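Skarko Hand-Held Gripper, data collection version

Price on request. Ships with two fingers, pads fitted, and a printed marker sheet.

I've been building and selling these out of our Steltley shop for a while now, and most people who write to me ask the same thing: does demo data from a hand-held tool really carry over to an arm? So I'm putting our own numbers on the product page, where you can argue with them.

Rahel Wyss and I ran the comparison in May. We collected 569 demonstrations of simple desk tasks (pick up a cup, put a file holder back where it goes, that kind of thing) and threw out 139 where the tracking dropped or somebody fumbled the start. The rest went into one policy, trained once, no fancy tuning. Then we ran it on the arm for 90 trials with objects in places it hadn't seen. It finished 61 of them. I was hoping for more! Still, the same policy trained on our older lab-bench set only got through 38, so I'll take it.

What made the difference, I think, was getting out of the lab. The old set was all one table, one lamp, one plain wall. For the new one we wandered around with the tool and let people walk past. Rahel thinks the softer finger pads did more than the change of rooms, and she may be right, we haven't separated the two yet. That's the next test, and I'll update this page when it's done.

A few things buyers ask about:

The finger pads are replaceable. They do pick up dust, so wipe them down before a long session.

Weight is 405 grams without the camera. My wrist starts complaining after around an hour, so we trade off.

The Paquette mount fits the current housing only. If you have the first Trotholm shell, write to me before ordering and I'll dig out an adapter.

Calibration takes a few minutes with the marker sheet. Do it again any time you swap a finger, even if it looks straight.
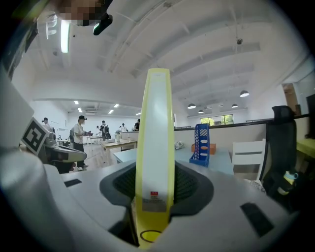
Our training settings and the list of rejected demos come with every order, and if you just want to read them before you buy, drop me a line and I'll send them over. Lead time is usually three weeks, a bit longer if you want spare fingers in the same box.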